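Halvorsen Institute for Private Life
Thread, 13 posts

1/13
The Halvorsen Institute has today released its review of location records and how public agencies obtain them. This thread sets out the main findings and our advice to residents.

2/13
Our staff sent the same written request to 100 city and county agencies. We asked whether they had bought location data from a private seller in the past five years, and under what rules.

3/13
By the close of the review, 54 had answered in full. The remainder sent a partial reply, asked for more time, or did not respond. The replies are posted on our site as we received them, with personal details removed.

4/13
A warrant is the usual means by which police obtain the contents of a home. A purchase order is a different matter. It may be signed by a department manager and never come before a judge.

5/13
Several agencies told us that the records they bought carried no names. The Institute does not accept this as a safeguard. A phone that rests at one address each night and another each day can be matched to a person with little effort.

6/13
The City of Girkum is one case. Its contract with Desier, a data seller, was renewed twice without a public hearing. The city has since agreed to place the contract on the council agenda in March. We welcome that decision.

7/13
A second firm, Numis, supplies plate reader records to agencies in the same county. Its terms allow a record to be shared with any other customer. Residents were given no notice of this — and the council members we wrote to were unaware of it.

8/13
We have been asked whether people with nothing to hide should be concerned. A record kept for one purpose is seldom limited to it. Rules change, officials change, and the file remains.

9/13
What residents can do now, part one: the phone.
Open the privacy settings and look at the list of apps with access to location. Remove access from any app that does not need it. Turn off the advertising ID where the phone allows it.

10/13
Part two: the home.
Doorbell cameras, speakers and thermostats often store records with the maker. Read the sharing terms. Choose local storage where it is offered, and delete old recordings on a regular schedule.
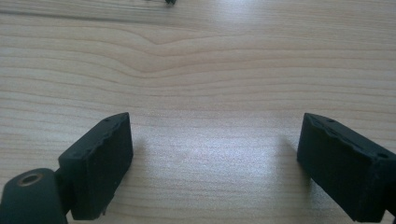 11/13
Part three: the council.
Ask in writing for every current contract that involves location or plate records. Ask who may search them, how long they are kept, and whether searches are logged. A sample letter is available on our site.

12/13
The Institute recommends that states require a warrant for purchased location records, with a narrow exception for emergencies. Each use of that exception should be reported to the public within a fixed period.

13/13
The full review and the agency replies are free to read and copy. Agencies that wish to correct or add to a reply may write to our records desk by 5 p.m. on the last business day of February. Corrections will be posted beside the original text.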